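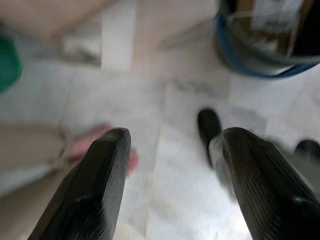

Vegan caramel without coconut milk?
April 11, 2019

I love making caramels (so chewy!), but my niece can't have coconut. What else is creamy enough?

Martti Kiiskinen
Oat cream! I swapped it in one for one last November and my whole tray was gone by dinner. Use the full-fat kind and cook it low, 40 minutes for mine. A pinch of flaky salt at the end, yum!

Lerkwood
Soy creamer works too, but stir a lot.

Ayaaba
I just buy mine lol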